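### 3.2 Bedding weight and reported sleep onset

Households in the Taltmont sample were asked to keep a bedding diary for 56 nights. Each entry gave the type of cover used, the bedroom temperature at lights-out, and the time the respondent believed they fell asleep. Of the 272 households that enrolled, most returned complete diaries. Missing nights were left blank and were not filled in from neighboring entries.

Cover weight was recorded in three classes (light, medium, heavy), following the scheme used in the Kedau pilot. Respondents weighed their own covers on a bathroom scale, so small differences between covers in the same class should not be given much meaning. Two-layer bedding – a blanket over a sheet, for instance – was entered as one combined weight.

Heavy covers went with earlier reported sleep onset in cool rooms only. In warm rooms the pattern reversed, and respondents often wrote that they had pushed the cover aside during the night. Partners sharing one cover disagreed on its comfort more often than on room temperature. We did not expect this, and the diary form had only one comfort box per household in the first weeks.

Daytime use of the bed was a separate item on the form. Clothing laid on the cover was entered under "other objects" (Figure 4).
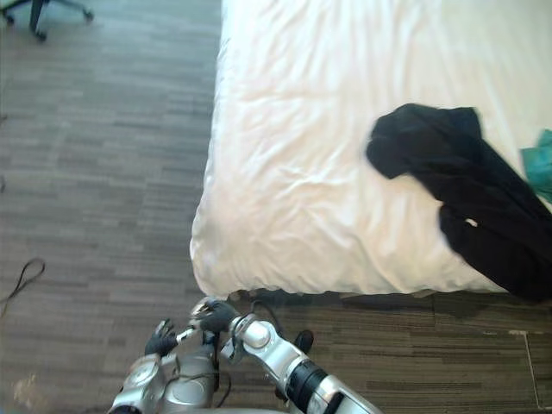
**Figure 4.** White bed cover with a black garment on top.

Sabine Heitmann wrote in her comments on the draft that self-reported onset is a poor stand-in for measured onset, and that people under heavy covers may simply check the clock less. We agree that the diaries cannot separate the two. The March follow-up used wrist sensors in a smaller group, and those results are given in Section 4.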